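# How to Run the Cable-Tidying Trial on a Two-Arm Bench

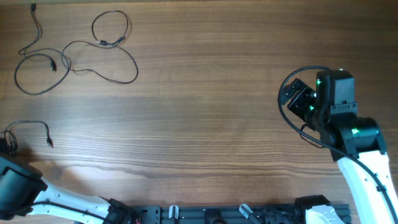 *Three dark cables on the left side of the tabletop, with both arms at the bench.*

This guide is for staff at Zurville training sites who have been asked to judge whether a two-arm bench can take over a small chore now done by hand. The chore is tidying loose cables. It is harder for a machine than it looks. A cable changes shape each time it is touched, and dark strands that cross each other are difficult to tell apart.

Allow 55 minutes for a full session. Two staff members should be present, one at the stop button and one keeping the log.

## Before you begin

1. Confirm that the bench has passed its weekly safety check.
2. Clear the tabletop of tools, cups and paper.
3. Unplug every cable that will be used. No powered cable may be placed on the bench during a trial.
4. Inspect each connector for bent or loose parts, and set damaged items aside.
5. Open a new page in the log and enter the site name, either Venel or Layug.

## Setting out the cables

Place the cables within reach of one arm. At least two of them should overlap. Do not straighten them first, as a neat layout gives a result that will not hold up in a real stockroom. Leave the middle of the table free for the finished coils.

Vary the layout between attempts. A system that succeeds only on a layout it has met before has not learned the chore.

## Running the trial

1. Start the program and step back behind the floor line.
2. Let the arms work without help. Do not move a cable to make a grasp easier.
3. Stop the attempt if a connector is pinched, if a cable is pulled tight against an arm, or if four minutes pass without progress.
4. Record the outcome as *complete*, *partial* or *stopped*.
5. Reset the table and repeat until 20 attempts have been logged.

A *complete* result means that each cable is separate, coiled, and resting flat with both ends showing. A coil that springs open when the gripper lets go is *partial*.

## Reading the results

In the last round, the two sites logged 325 attempts between them. Pulling one cable free of another was the most common point of failure. Picking up a single cable and carrying it across the table was far more reliable.

Staff remain faster at this work by a wide margin. Our present advice is that the bench may be used for sorting cables that are already separate, under supervision, and that untangling should stay with people. Samah Benmoussa, who coordinates the trials, will review this advice in July.

## Closing the session

Return both arms to the rest position before anyone reaches over the table. Switch off power at the wall, sign the log, and store the cables in the bin marked for trial use. Completed logs go to the Driravier office by the end of the working day. Any stopped attempt that involved damage must also be reported by telephone.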